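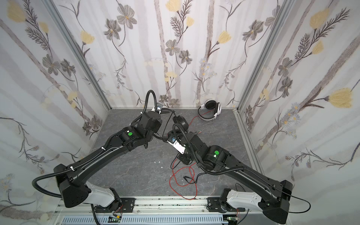
Bridness Users' Forum: Astronomy and Sky Viewing
Topic: Fliltholm star globe, labels drifting after update

Posted by a_seneviratne, June 25, 2024
Members are asked for advice on the Fliltholm star globe. After the January update, the constellation labels shown through the tablet no longer sit over the printed stars. The error is small near the pole and becomes much worse towards the southern half. I have reset the globe and reinstalled the software. Neither step made any difference.

Reply by WUsmani
The same fault was reported by two members of the Orncombe group. In both cases the tablet had kept the old alignment file. Please remove the saved globe from the list, close the software fully, and add the globe again from the beginning. Reinstalling does not clear that file, as it is stored with the user account.

Reply by gayan.pramanik
I must disagree with the previous reply. I followed that procedure twice on my own globe and the labels continued to drift. In my view the fault lies with the new star list, which contains 3,000 entries and was plainly not checked against the printed surface. Members would be better served by returning to the earlier version until a correction is issued.

Reply by WUsmani
The earlier version is no longer supported and I would not recommend it to any member who uses the globe for teaching. May I ask whether Mr Pramanik removed the saved globe while signed in? The procedure has no effect otherwise.

Reply by gayan.pramanik
I was signed out on the first attempt and signed in on the second. The result was the same.
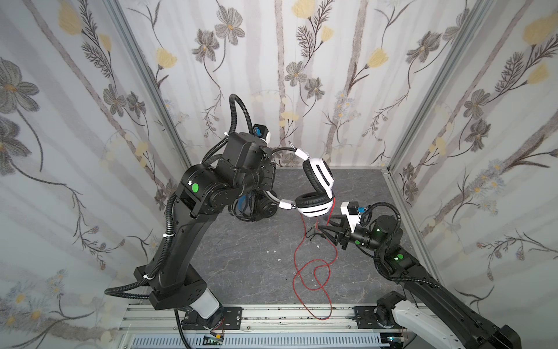 Reply by p_karunaratne
Does the globe need to be on its stand during alignment?

Reply by WUsmani
It should be on the stand, with the printed arrow facing the user, until the progress ring closes.

Reply by a_seneviratne
Thank you. I had been holding the globe in my hand. With the stand in place the northern labels are now correct. Orion is still a finger's width out, and the far southern stars are no better than before.

Reply by Arif Weerakoon (moderator)
Members are reminded that comparisons with the Fakir moon model belong in the separate topic, and one reply has been moved there. Reports of label drift should state the software version and the tablet used. This topic will remain open.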